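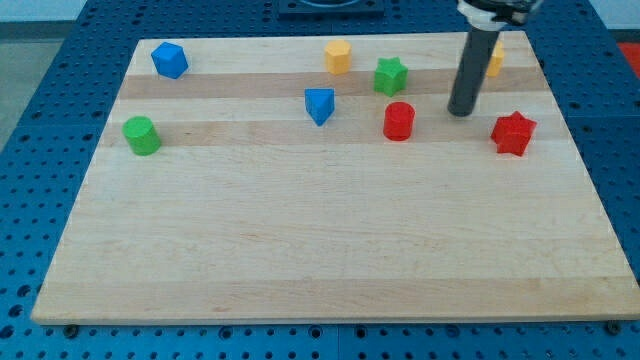
Blocks on the board

I bought the chopping board in Josilbridge in November, meaning to use it for bread. It's pale strips with a couple of darker bands along it, and it was too nice to cut on, so the blocks have ended up there.

They came in a bag of 37 from Raluca Enache, whose two have outgrown them. I washed the lot in the sink with a drop of Pluvo and left them on a tea towel overnight. The yellow hexagon is my favourite. The green star is a good shape too, and it stands up well on its end, which I didn't expect from the points.

My nephew likes to line them up by colour. I prefer them spread out at the back with space left at the front for building.

Still to do: oil the board, and ask Nima Mirzaei if he wants the spare cylinders.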